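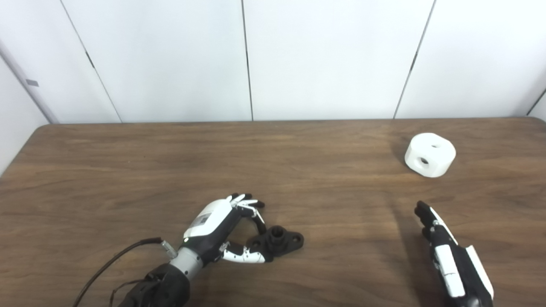

Resano Listeners' Club -- Members' List

Date: September 19, 2025
Subject: Re: the new Muvmont album

> Everyone should read the Muvmont interview before they play the
> record. She says all nine songs are about her grandmother's house
> and that she wrote them in one winter without a phone. It changed
> how I heard the whole thing. Easily her best since Sorgate.

I read it, and I'm not sold. Two of those nine songs were in her set in February of last year, with the same words, and back then she introduced one of them as a breakup song. Maybe the house came later. Maybe the press sheet did.

The interview also skips the one thing I wanted to know, namely what Ertürk did on it. The sleeve gives Ertürk a writing credit on three tracks, and they're the three that got radio play. One question would have covered it. We got a paragraph on soup instead.

I don't dislike the record. Side two is good -- better than anything on Sorgate, which I always thought was oversold on this list. But I'd play it first and read the interview after, if at all.

Does anyone have the February set on tape? Mine cuts out before the encore.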